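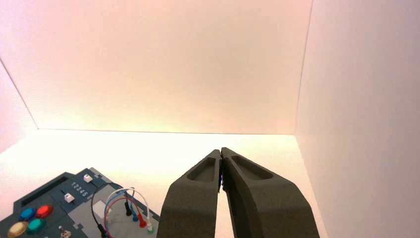 Photo credit: Brirkach / Trekside Home Forum gallery

Trekside Home Forum > Paint and Walls > White paint looks pink at night

mudroom_mo
We painted our back hallway and the small bathroom off it in June. Both got Grestar flat ceiling white on the ceiling and Grestar eggshell in plain white on the walls. No tint added, straight off the shelf. Two coats over primer.

During the day it looks fine. At night with the lights on, the upper part of the bathroom wall looks pink or peach, and the lower part near the floor looks more like cream. The side wall next to it looks like a different paint, and it came out of the same can. My husband says he can't see it. My sister saw it as soon as she walked in and asked what color it was.

Is this the paint, the primer or the lights? I don't want to repaint if a new coat is going to do the same thing.

platerail
Lights. What bulbs do you have in there?

mudroom_mo
Two bulbs over the mirror, in frosted glass shades. The package is gone but I think they were sold as soft white. The hallway has one of those flush fixtures with the LED built in.

platerail
Soft white is yellow to orange compared to daylight. White paint will show that more than any other color. The picture at the top of the page is a good one to look at for this. White walls, and the back one goes from peach to a warm yellow toward the bottom while the side one is cooler. If you put a paint chip up against each of those you'd swear they were different whites.

Buy one pack of neutral bulbs and try them before you do anything else. It costs less than a quart of paint.

garagesaleken
I'll disagree a little. Bulbs matter but untinted white is not the same from one maker to the next. I've had Grestar on a porch ceiling and it leaned warm in broad daylight, no lamps involved. The Kong primer under it was bright blue-white and I could see the difference as I rolled.

OP, which primer did you use?

mudroom_mo
Kong, the stain blocking one. There was an old water mark near the vent.

garagesaleken
Then I would look at coverage too. If one part of the wall got a thinner coat you'd have a warm white over a cool white, and it would show in patches under a strong light.

platerail
She said it shifts from top to bottom and that it looks fine in the daytime. Thin coverage would show in the daytime too. That's when it shows most.

garagesaleken
Depends how much daylight the bathroom gets. Mine gets almost none.

mudroom_mo
There's a window but it's small and it faces the neighbor's garage. The garage is brick if that matters.

third_stair
The brick matters in the day, not at night.

What nobody has brought up is the floor. White walls pick up whatever is next to them. We had a red rug in a white entry and the bottom of the wall was pink until we moved the rug to the den. What color is your floor, and your towels?

mudroom_mo
Floor is tan vinyl, it was here when we bought the place. Towels are a dark peach color. They hang on the wall across from the one that looks pink.

third_stair
Take the towels out for one evening and look again. Takes a minute.

platerail
Agree with that. And the tan floor would give you the cream color down low.

oldhouse_annex
I paint for a living. Mostly rentals, so I put up a lot of white. A few things in no order.

Eggshell throws more light around than flat. In a small room with white on every side, the light goes from wall to wall several times before it gets to you, and whatever cast the bulb has gets stronger. You see it worst in corners, where one wall faces the lamp and the other doesn't. People call me back about corners more than anything else.

Look for CRI on the bulb package. Get 90 or better. A cheap bulb can be labeled neutral and still make skin and white paint look wrong.

Frosted shades can have a color of their own. Take one off, hold it over a sheet of printer paper in the daytime and see what it does.

I don't think it's the primer.

garagesaleken
Fair enough on the primer. I still say Grestar is a warm white.

oldhouse_annex
It is a little warm. So are most of the ceiling whites in that price range. I wouldn't call it pink.

mudroom_mo
OK, I'll do the towels tonight and bulbs on the weekend. If I do end up repainting is there a white that won't do this?

platerail
No. Some people add a drop of gray or black so it reads less bright, and that does calm it down. But a white wall is always going to look like the light in the room.

third_stair
I'd go slightly gray if I were doing a bathroom again. Pure white in a small room felt like the inside of a refrigerator to me. Personal taste.

garagesaleken
I like the refrigerator look. Makes it easy to see what needs cleaning.

third_stair
I don't want to see what needs cleaning.

mudroom_mo
Update. Towels out made some difference, less than I hoped. The wall was still pink near the top but the spot across from the towel bar was better.

Put in two neutral bulbs, CRI 90 on the box. The pink is gone. There's still some cream down by the baseboard, I assume from the floor, and I can live with that. My husband says now it looks like a dentist's office. So he can see it after all.

I also tried the shade on the printer paper. It looked a tiny bit yellow to me but I might have been looking for it.

platerail
Good. Save the old bulbs for the closet.

oldhouse_annex
If the new ones feel harsh in the evening, put them on a dimmer, but check the box first. Not all of them dim, and the ones that don't will buzz or flicker.

mudroom_mo
They do say dimmable. The switch is an old toggle so that would be another project. The hallway fixture is still warm so now you walk from a yellow hall into a white bathroom. Does anybody know if you can change the color on the built-in kind?

garagesaleken
Some have a little slide switch on the back or under the cover. Turn the breaker off, drop the fixture and look. If there's no switch you're replacing the whole thing.

mudroom_mo
Will look when I have the ladder out. Thanks.

ductandcover
Same problem in my laundry room with a different brand of paint. Going to try the bulbs before I open another can.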